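Against the Decorative Pillow

There were 11 pillows on the bed in the guest room I slept in last December, and I was allowed to use two of them. My host, a generous man named Muthu Ramasamy, told me this at the door in the tone of a museum guard. The other nine were to go on the bench. When I asked where they went if somebody was sitting on the bench, he looked at me as if I had asked where the sun goes.

I have thought about that bench a good deal. It was bought from Vedholm, it cost more than my first car's transmission, and its whole job was to hold pillows at night so that the bed could hold them by day. The pillows themselves were never at rest. They had a commute.

I did the math on the train home. Say it takes six minutes to stage a bed properly, counting the karate chop down the middle of the big square ones. Six minutes every morning comes to more than 36 hours a year, a full work week of upholstery management, unpaid. Muthu says he finds it calming. He also irons dish towels, so I take his testimony with some caution.

The defense usually offered is that a made bed sets the tone for the day. I have no quarrel with a made bed. I make mine. But somewhere along the line "made" came to mean "ready for the Grikwood catalog," and those beds belong to people who evidently never sleep, read, eat toast or own a dog. Nine cushions in four shades of oatmeal don't tell me that you have your life in order. They tell me that you have a closet with nothing in it, or a bench.

And the oatmeal! If you must pile things on a bed, they could at least be fun to look at. My aunt had a pillowcase with sailboats on it that was older than I was, and every cousin in the family fought over it. I have never seen two grown people fight over a lumbar bolster in natural flax.

So here is my modest platform. One pillow per sleeping head, plus one for reading if you are the kind of person who reads sitting up. A plain sheet, pulled reasonably flat. Some wrinkles are fine; a bed is furniture for lying on and ought to look as if it knows it. Then spend whatever you saved on a pillowcase with something silly printed on it, the kind a six-year-old would pick out and defend in court.

Muthu has read this far and wishes it noted that there are only ten pillows now. The dog got one. He has already ordered a replacement from Vedholm, in oatmeal, and he would like me to know that when I visit again I will still be allowed two. I plan to bring my own.

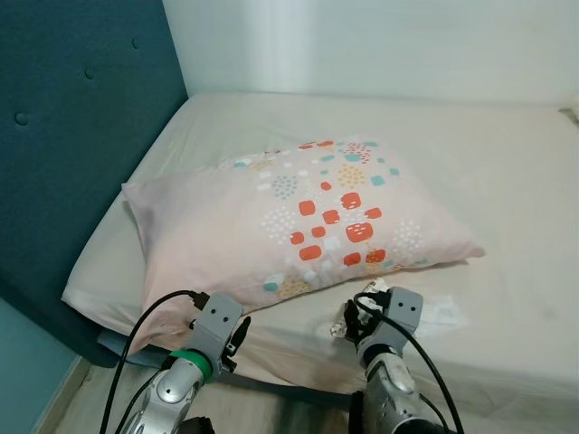
He has asked me not to bring anything that will clash with the bench.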